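Workshop notebook – Telstead, back room
October 16, 2019

Floor day, finally. I've been putting this off since we moved the benches and I'm a bit embarrassed by how long it took me to get the mop out.
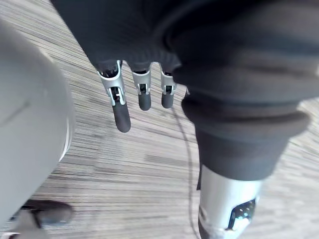 Started with a good sweep, corner to corner, then went over it again with the soft broom from the hall cupboard because the stiff one just flicks grit under the shelving. Got heaps of dust out from along the skirting. Also a washer, a pencil stub and the lid to the Vekska glue pot that Pichit and I were both sure the other one had binned (sorry, Pichit!).

Mixed the Helum cleaner at 90 mL to the bucket. The label says more for a heavy soil, but last time I went strong it left a film and I was on my knees rinsing it for the rest of the arvo. Weaker is fine. Two buckets did the whole room, with a clean one for the rinse.

The scuffs by the door are still there. I tried a damp cloth, then the white pad, then a bit of swearing – the pad got the most off. There's a darker patch near the sink that I don't think is dirt at all, more like the finish has worn through. Pichit Sukprasert reckons we should reseal just that bit and leave the rest until the December shutdown, when everything can come out and we can do it properly. I'd rather do the lot at once so the colour matches, but I haven't got a better plan for the patch in the meantime, so we'll probably go his way.

Asked Sproģis for a price on sealer. They've got a tin for $200 that would cover the room with two coats. Seems dear to me! Will ring the other mob before ordering.

To do:
– new head for the mop, the old one is shedding
– felt pads for the stool legs
– put the mat back once the floor's dry
– ask Pichit where he put the good dustpan

Left the window open a crack and the fan going on low. Whoever's in first, please shut the window.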